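Skumosoの折りたたみ椅子「Varnero」を区の公聴会で使った感想

2020年7月17日
文:ヴィセンテ・マンシージャ

区役所のホールで開かれる公聴会では、備え付けの椅子が開始前に埋まる。三月に自転車レーンの移設案が出てからは特にひどく、賛成派も反対派も早く来て、上着や買い物袋で席を押さえてしまう。自分はどちらの派でもなく、ごみ収集日の変更について質問したいだけなのだが、議題の順番が後ろなので毎回長く立つことになる。それで椅子を買った。

開くのは簡単で、脚を左右に引き、座面の中央を手で押すと固定される。慣れるまでは最後の押し込みが足りず、座った瞬間に少し沈む。レーン反対派の代表が発言しているときにこれをやってしまい、沈む音が抗議と受け取られた。議事録には「傍聴席より異音」と記載されている。訂正を申し入れたが、書面で出すように言われた。

座り心地は普通。30分までは問題ない。それを過ぎると座面の前の縁が腿の裏に当たりはじめる。区長のあいさつだけで30分かかることを考えると、本題に入る前に限界が来る計算になる。薄い座布団を敷けばかなり改善するが、座布団は付属しない。

背もたれは低め。居眠りには向かない。隣のラフサン・ガジさんは前からRawatの肘掛け付きを使っていて、こちらは居眠りができる。ただし畳んでも大きく、入口で係の人に「旗竿ですか」と聞かれていた。Varneroは肩ひもで背負えるので、その点で呼び止められたことはない。

収納袋は口が狭い。帰りの出口が混んでいるときに袋へ戻そうとすると、後ろの人にため息をつかれる。自分は二回目から袋を家に置いて、本体だけ脇に抱えていくことにした。

音について補足。ゴム脚のおかげで、床を引きずっても音はあまりしない。発言者の話が長いときに少しずつ後ろへ下がっても気づかれなかった。逆に、立ち上がるときに布がきしむ。挙手と同時に立つ習慣のある人は、先に腰を浮かせておくとよい。

公聴会のあとのRevdale通り町内会の懇談でも使ってみた。立食用の高いテーブルしかなく、座ると皿に手が届かない。用途が違うので減点はしない。

評価は5点満点で3。座面の縁がもう少し丸ければ4にした。収集日の件はまだ質問できておらず、次回も同じ椅子で行く予定。
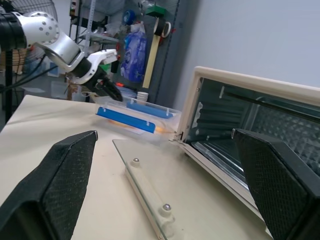
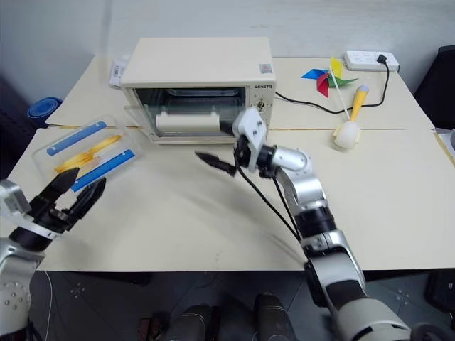
コメント

フイリン・ハン
先月から同じ椅子を使っています。腿の裏の痛みは、前後を逆にして座ると少し楽になりました。背もたれを抱える格好になるので、発言の順番が回ってきたときに態度が悪いと注意されましたが、発言自体は認められました。あと、収納袋は裏返してから入れると口が引っかかりにくいです。収集日の質問、うちの通りも関係があるので、次回はぜひ最後まで残ってください。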